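Fendgate Manipulation Course

The Fendgate Manipulation Course is a practical course in robot handling of household objects, run each winter term at the Schwerdtfeger Technical College in Grullwood. It is open to second-year students of automation engineering and is taught by Heike Ruppert and Till Hagedorn. Students record demonstrations of simple tasks by hand, train a control policy on the recordings and test it on a robot arm. The course takes its name from Fendgate, the annexe in which the teaching laboratory is housed.

History

The course grew out of an evening club founded by Annelore Fuchs, then a laboratory engineer at the college. The club built line-following vehicles and later a sorting arm, known as Skuser, which is still used for introductory exercises. When the club was taken into the curriculum, vehicle work was dropped and the syllabus was limited to grasping and placing. Hand-held grippers replaced the earlier joystick control in the second year of teaching, as joystick recordings of cloth had proved too slow to collect in a single session.

Course structure

Teaching runs from November to the end of term. Each Friday session consists of a short briefing followed by practical work in small groups. The first part of the course covers rigid objects such as cups and boxes; the second covers soft ones, mainly cloths and cords. Groups change tables between tasks, so that recordings include different surfaces and backgrounds.

Recording is done with a pair of gripper fingers held by the student. Each finger carries a marker cube with black square patterns on white faces, from which its position and orientation are calculated afterwards. Cloth tasks are generally started with the fabric bunched or folded near the edge of the table, sometimes beside a flat object such as a mouse pad.

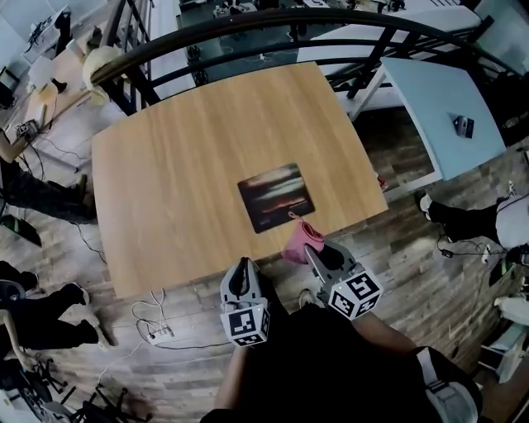

Assessment

Each group submits a data set, a trained policy and a written report. A recording is rejected if the markers are lost for long periods or if the task is left unfinished. In the most recent intake, 41 students submitted 1,308 accepted recordings between them. The policy is tested on seven object layouts which the group has not seen before – partial success is given partial credit. The pass mark is 63 per cent.

The report must include an account of failed attempts. Henrike Lindemann, who acts as second examiner, marks this section separately. Groups may repeat the robot test once, using the same policy.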